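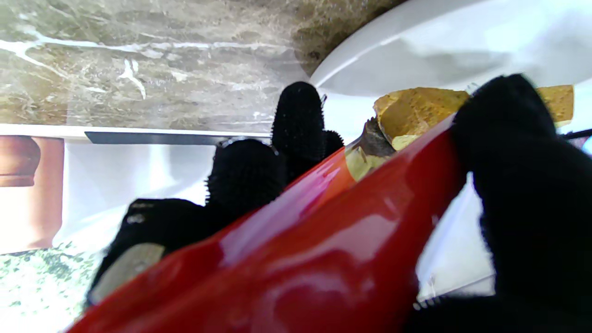

Fig. 2: Fuzzy fingers round something red and shiny.

Section 4: Breakfast chores

Can a machine make your toast yet? Mine gets partway on a good day. I run Joltari for the arms and let Grader score each go, and out of 748 goes it has passed 364. So keep your own toaster handy!

1. Put the plate in the middle of the worktop, with one slice on it. Keep the tub of spread in reach.

2. Start the tongs routine at speed 2. I like one hand on the tongs and the other open by the plate.
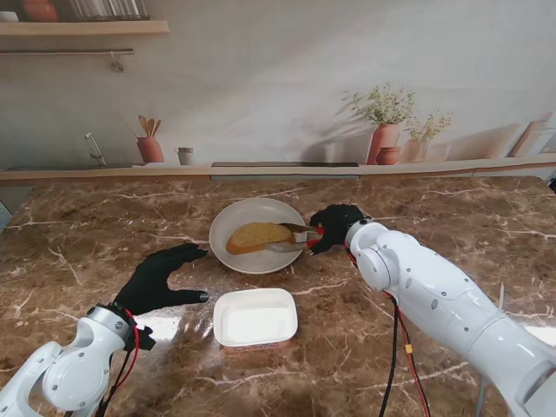

3. Move on to bowls. Pick a light one and load the bowl profile from Plernus.

Caution: no hot soup, please. I tried it in May - never again.

Note: bowls are harder than they look, and the rim is where I lose most of mine.

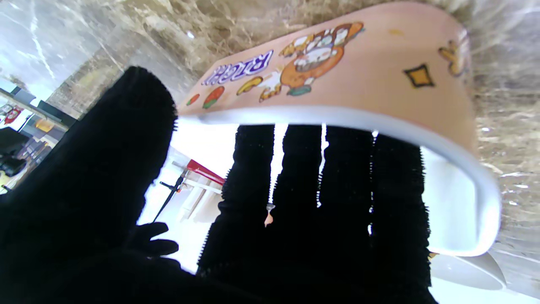 If yours keeps slipping, drop the grip setting to 43 and have another go before you blame the arm.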